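Why do we take our shoes off at the door?
By Nuria Ejigu
Home and How It Works, for readers aged 7 to 10

At some houses you walk straight in with your shoes on. At others there is a row of shoes by the door, and you know to add yours to it. Both are normal. This page is about the second kind of house, and about the slippers people wear once their shoes are off.

What is on the bottom of a shoe?

Turn one of your school shoes over and have a look at the sole. You will probably find grooves. The grooves help you grip the ground so you don't slip, but they also pick things up. Dirt, sand, bits of grass, chewing gum and small stones all get stuck in there. If you have walked past a dog park, there may be worse.

When you walk inside, some of that comes off on the floor. Carpet holds on to it. On a hard floor it gets pushed around, and grit can leave scratches. Babies crawl on floors and put their hands in their mouths, so families with a baby are often strict about shoes.

Why wear slippers?

You could go barefoot, and in summer lots of people do. In winter, tiles and concrete feel cold because they draw the warmth out of your feet quickly. A slipper puts a layer between your skin and the floor. That layer slows the heat down.

There are a few main types. A slide has an open toe and one wide strap across the top of the foot. You can put it on without using your hands. A scuff covers your toes but has no back. A bootie covers the whole foot and sometimes the ankle, and is the warmest of the lot.

In some countries, such as Japan, many homes keep extra slippers for guests. There may even be a separate pair that is only worn in the toilet.
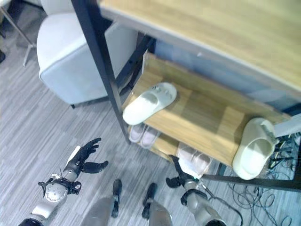 Where do they go?

A pair of slippers left in the middle of a hallway is easy to trip on, especially at night. A rack or shelf keeps them in one spot. Most racks have open shelves so air can move around the shoes. Feet sweat, and damp shoes that are shut in a cupboard can start to smell. That smell comes from bacteria, which are tiny living things that grow well in warm, damp places.

If your rack has more than one shelf, put the little kids' slippers on the lowest one where they can reach. Keep each pair side by side with the toes facing the same way. It is much quicker to find the second slipper when it is next to the first.

Something to try

You will need a sheet of white paper, an old toothbrush and a pair of outdoor shoes that are dry.

Hold one shoe over the paper and brush the sole for 15 seconds. Look at what has landed. Now do the same with a slipper on the other side of the paper and compare the two. Tip everything into the bin when you have finished — not onto the carpet — and wash your hands.

Words to know

Sole: the bottom part of a shoe.
Grit: very small, hard bits of stone or sand.
Bacteria: living things too small to see without a microscope.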